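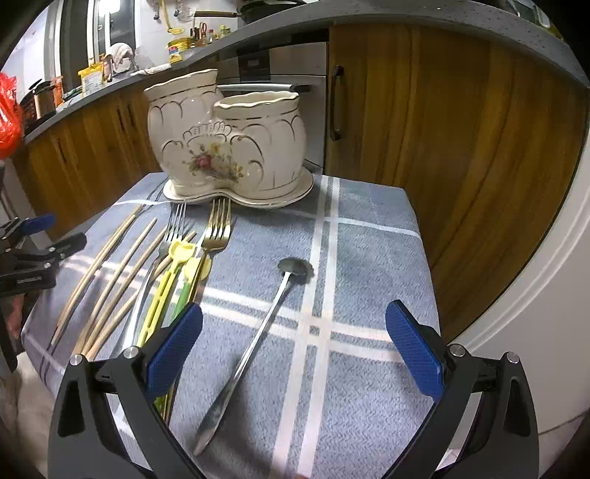 Ticket 3439
Product: Graltik hand-held gripper, pair
Site: Perklow, kitchen station
Raised by: Agathe Lefèvre
Status: Reopened
Priority: Normal (was Low)

Agathe Lefèvre
November 7, 2024

Right gripper is losing thin handles. I squeeze, the pads close, the handle turns between them and the thing swings down or drops back on the cloth. The ladle is the worst. Chopsticks go too, though less often. Forks are mostly fine if I take them near the neck. The task is cutlery from the table into the white two-part holder, so a ladle that swings is no use to us, it catches the rim of the holder and I have to stop before I chip it. Left gripper does the same work without trouble. Please don't tell me to clean the pads, I have cleaned the pads.

Roy Pearce, Graltik support

Hello Agathe, thanks for getting in touch. Slipping on polished metal is nearly always down to grease on the blue pads. Could you wipe both pads with the cloth supplied, let them dry fully and run the closing check again? I'll mark this as solved for now, but do come back to us if it persists.

Agathe Lefèvre

It was marked as solved before I had read the reply. Pads wiped again. Closing check passes, as it did before. I'm not sure what the check proves. It closes the fingers on nothing and reports that they closed.

Roy Pearce, Graltik support

Reopened, sorry about that. The check confirms full travel on both fingers. If travel is good and the pads are clean then the grip force should be within limits. Is the ladle unusually heavy? We'd also suggest trying a plainer surface, as a soft tablecloth can make it harder to get the tips underneath.

Agathe Lefèvre

It's a small ladle. The left gripper lifts it off the same cloth. I'd like to know how the cloth tells them apart.

Bernadette Vasseur

Adding myself, I look after the kit at Perklow. I had the right gripper on the bench this morning. With the fingers open nothing looks wrong. Close them slowly on a chopstick and one pad arrives a little twisted, so you get contact along one edge of the pad and a gap at the other. A fat handle hides this. A thin one pivots on the edge.

There is play at one of the pins on the right finger. I can rock it with my thumbnail. The left finger on the same gripper is tight.

I swapped the pads over to rule them out. Fault stayed with the finger.

Roy Pearce, Graltik support

Thank you Bernadette, very useful. A small amount of play at the pins is expected and is part of the design. I've passed your notes to Thibault Gautier in our repairs team.

Bernadette Vasseur

If it's part of the design, the other three fingers on the pair have been built wrong. What is the allowed figure? I can't find one in the manual.

Thibault Gautier, Graltik repairs

There isn't a figure in the manual. In the workshop we reject anything that can be felt by hand, so yours would be rejected. Please stop using the right gripper for now. The pin can work its way out and the finger could then fold while someone has a hand near it. I'm sending 2 replacement pins and a clip tool. Fit both, including the one that feels fine.

Agathe Lefèvre

So it was Low priority and a dirty pad, and now it's a part that might come out next to my fingers. Please change the priority yourselves.

Thibault Gautier, Graltik repairs

Changed to Normal. I can't set it higher once the unit is out of use.

Bernadette Vasseur

Pins arrived and fitted. No play I can feel. Ladle picked up and set down 4 times without turning, then chopsticks, one at a time. I don't regard that as a test, it's ten minutes in a kitchen. Apolline Cordier will use it for the next full session and note every drop. Old pins are bagged and labelled if you want them back.

Please leave this open until her notes are in.

Roy Pearce, Graltik support

Great news that it's working! Setting to solved.

Bernadette Vasseur

Reopened.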